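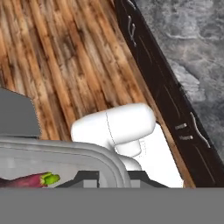

# Orkel wants to sell you a practice kitchen

Pilitz sells Orkel by the seat, and the pitch is simple: train your kitchen robot on a screen before it ruins a real shelf. I spent three weeks with it and came away with a shorter list of praise than the company would like.

Setup was painless. Getting a straight answer on pricing was not. "We quote per customer," said Anjani Yusof, who runs sales. That usually means high. 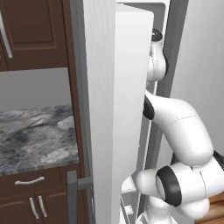
My main worry with any simulator is contact -- the bumping and squeezing that real kitchens are full of. Orkel's demo at least picks an awkward job, with the arm working in the gap beside an open refrigerator door. But a flat white door tells me little about sticky seals, and Pilitz had no real-world test results to show me.

## Food that never bruises

The produce is handsome. Vangelis Tsakiris, who tested an early build for a catering firm, wanted softer fruit and messier lighting. He got two updates and neither.

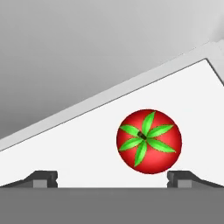
## Who should pay

Labs without a spare arm, maybe. Anyone expecting a finished kitchen helper should wait and ask for proof. 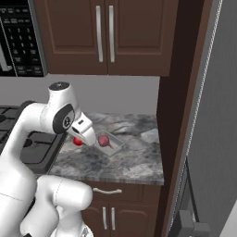
*Counter work in Orkel, with the gripper beside a clear tray.*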